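Tag der offenen Tür im Gewerbepark: Was vom großen Versprechen übrig bleibt

Mittwoch, 1. Dezember 2021

Der Bus hält am Kreisverkehr, von dort sind es acht Minuten zu Fuß, an einem Reifenhändler und einer geschlossenen Gärtnerei vorbei. Brasari hatte zum Tag der offenen Tür eingeladen, und auf der Einladung stand das Wort »Mehrweg« fünfmal. Ich schreibe seit Jahren über Verpackungen und habe in dieser Zeit viele Prospekte gelesen, in denen ein Behälter die Welt verbessert. Entsprechend war meine Laune, als ich am Eingang einen Aufkleber und einen Kaffee bekam. Der Kaffee kam im Pappbecher.

Zu sehen gab es den Verleih von Geschirr und Essensboxen für Kantinen und Imbisse, dazu die Spülhalle, das Lager und ein paar Nebenräume. Das Prinzip kennt man inzwischen: Der Gast zahlt ein Pfand, nimmt sein Essen in einer festen Schale mit und gibt sie irgendwo zurück. Brasari sammelt ein, spült und liefert wieder aus. Die Schale heißt Tagle und kostet zwei Euro Pfand, der Becher heißt Stiko und kostet einen. Warum man einem Becher einen Namen geben muss, der nach Impfempfehlung klingt, konnte mir am Stand keiner erklären.

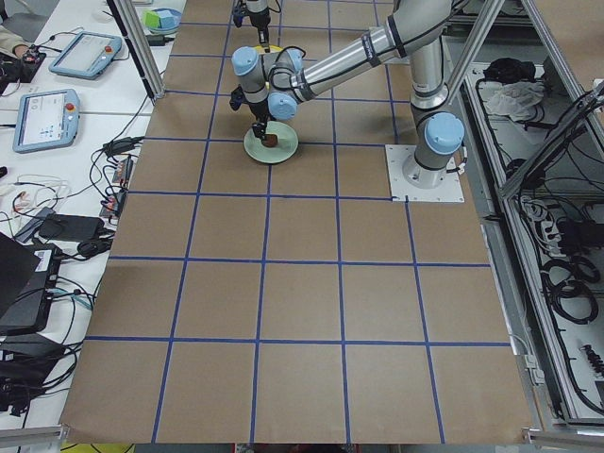
Wie oft muss eine Mehrwegschale benutzt werden, bis sie besser dasteht als die Einwegschale?

Das hängt vom Material, vom Transportweg und vom Spülen ab, und Brasari nennt dazu keine eigene Zahl. Auf der Schautafel im Foyer steht nur, die Tagle sei für 400 Spülgänge ausgelegt. Ausgelegt heißt, dass sie so lange halten könnte. Wie viele Umläufe eine Schale erreicht, bevor sie in einem Küchenschrank verschwindet, ist eine andere Frage, und auf die kam es mir an.

Ich habe sie während der Führung zweimal gestellt. Beim ersten Mal hieß es, die Rücklaufquote sei sehr erfreulich. Beim zweiten Mal hieß es, man werte das gerade aus und wolle im Januar etwas veröffentlichen. Eine Quote, die sehr erfreulich ist und zugleich noch ausgewertet wird, notiere ich mir unter Vorbehalt.

Die Spülhalle selbst ist dann doch eindrucksvoll, das gebe ich zu. Es ist laut, die Luft steht, und über dem Boden liegt ein Geruch nach Klarspüler, der sich in der Jacke hält. Die Anlage schafft nach Angaben des Hauses 1.000 Teile in der Stunde. An diesem Vormittag lief sie nur halb, für die Besucher, wie mir schien. Am Ende der Strecke wird von Hand sortiert: Verfärbtes in eine Kiste, Verkratztes in eine andere. Currysoße ist der große Feind, sagte man uns, schlimmer als Rotwein. Die gelbstichigen Schalen sind hygienisch einwandfrei, aber Gäste geben sie am Tresen zurück und verlangen eine helle. Das war für mich der interessanteste Satz des Tages, und er stand auf keiner Tafel. 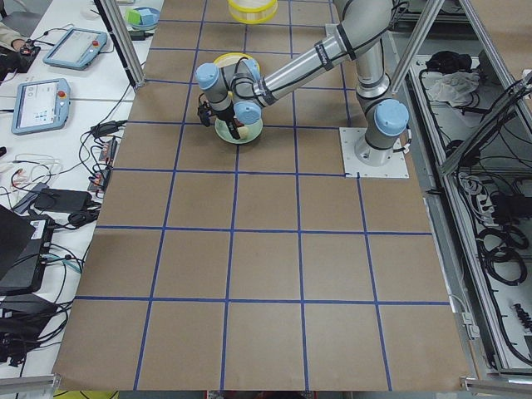
Lesezeit: 4 Minuten

Nach der Spülhalle ging es ins Lager. Dort stapeln sich die sauberen Schalen in Kisten zu je 2.000 Stück, was nach viel klingt, bis man nachfragt, wie lange eine Kiste dort steht. Mein Eindruck war: lange. Auf einigen Deckeln lag Staub. Im Lager arbeitet man mit einer Software namens Mukwood, die jede Kiste über einen aufgeklebten Code verfolgt. Jede Kiste, wohlgemerkt, die einzelne Schale nicht. Wer also wissen will, wie oft ein bestimmtes Stück schon unterwegs war, erfährt es von Mukwood nicht. Damit war auch klar, weshalb meine Frage nach den Umläufen so schwer zu beantworten ist.

Dazu passt, wie die Rückgabe geregelt ist. Angenommen wird nur bei teilnehmenden Betrieben. Eine Karte im Foyer zeigt sie als grüne Punkte, dicht um den Bahnhof und die Hochschule, dann lange nichts. Wer in einem der Dörfer wohnt und sich freitags eine Suppe mitnimmt, fährt das Gefäß am Montag wieder in die Stadt oder behält es. Zwei Euro sind für eine stabile Schale mit Deckel kein schlechter Preis. Ich kenne Haushalte, in denen darin der Kartoffelsalat steht. 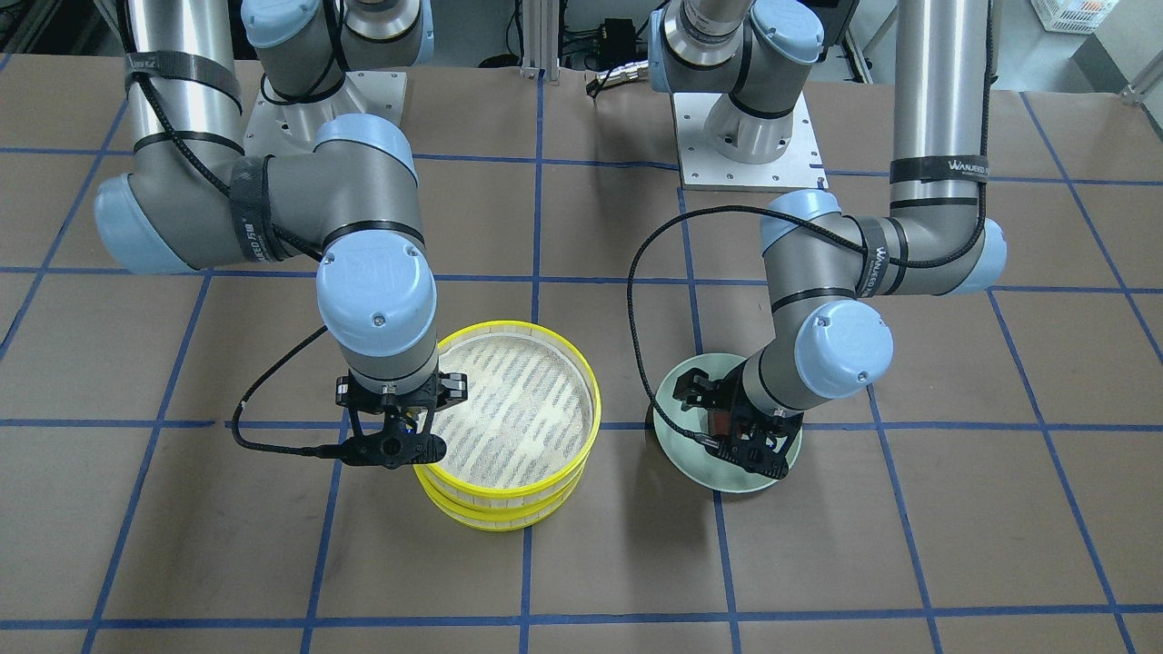 Zwei Arme am Arbeitstisch, mit Klebeband in Felder geteilt.

Mittags gab es Linseneintopf, immerhin aus der hauseigenen Schale. Der Deckel schließt gut, das will ich festhalten, und die Schale wird außen nicht so heiß, dass man sie absetzen müsste. Zum Essen hätte ich mir einen höheren Rand gewünscht. Neben mir saß ein Paar, das einen Imbisswagen betreibt und sich überlegt, mitzumachen. Die beiden rechneten auf einer Serviette: die Grundgebühr, den Platz für schmutzige Ware im Wagen und die Zeit, die jede Erklärung am Fenster kostet, während hinten acht Leute warten. Am Ende strichen sie etwas durch und steckten die Serviette ein. Das Ergebnis hätte ich gern gesehen.

Der Vortrag danach dauerte länger als angekündigt. Er handelte von Kreisläufen, und auf den Folien waren viele Pfeile. Gut fand ich, dass der Stromverbrauch der Spülanlage überhaupt vorkam. Weniger gut fand ich, dass er mit dem Verbrauch eines Einfamilienhauses verglichen wurde, ohne dass jemand sagte, über welchen Zeitraum. Auf Nachfrage aus der letzten Reihe wurde auf die Unterlagen verwiesen. In den Unterlagen steht der gleiche Vergleich.
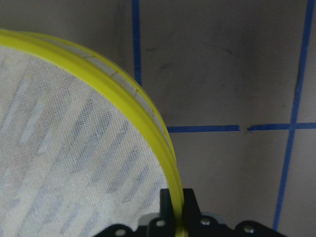
Bleibt die Frage nach dem Preis, die im Vortrag ganz am Schluss kam, als die ersten schon ihre Mäntel holten. Für den Gast ist das System kostenlos, solange er zurückgibt. Der Betrieb zahlt monatlich und zusätzlich je gespültes Teil. Größere Kantinen bekommen Nachlass, der Imbisswagen bekommt ihn nicht. So wird ausgerechnet dort, wo der meiste Einwegmüll anfällt, der höchste Satz verlangt. Auf mich wirkte das wenig durchdacht - oder eben sehr genau durchdacht, je nachdem, wen man als Kunden haben will.

Ich halte Mehrweg nach wie vor für vernünftig. Ich hätte nur gern Belege, und zwar solche, die man nachrechnen kann: Umläufe je Schale, Verluste im Monat, gefahrene Kilometer beim Einsammeln. Letztere tauchten nirgends auf, obwohl draußen auf dem Hof vier Lieferwagen standen, alle mit Dieselmotor. Elektrische seien bestellt, hieß es.

Für alle, die selbst hinwollen: Der nächste Besuchstag ist im Januar geplant, ein Termin stand noch nicht fest. Anmeldung am Empfang, festes Schuhwerk für die Spülhalle, Parkplätze hinter dem Reifenhändler. Der Bus zurück fährt nur stündlich, und am Kreisverkehr gibt es kein Wartehäuschen.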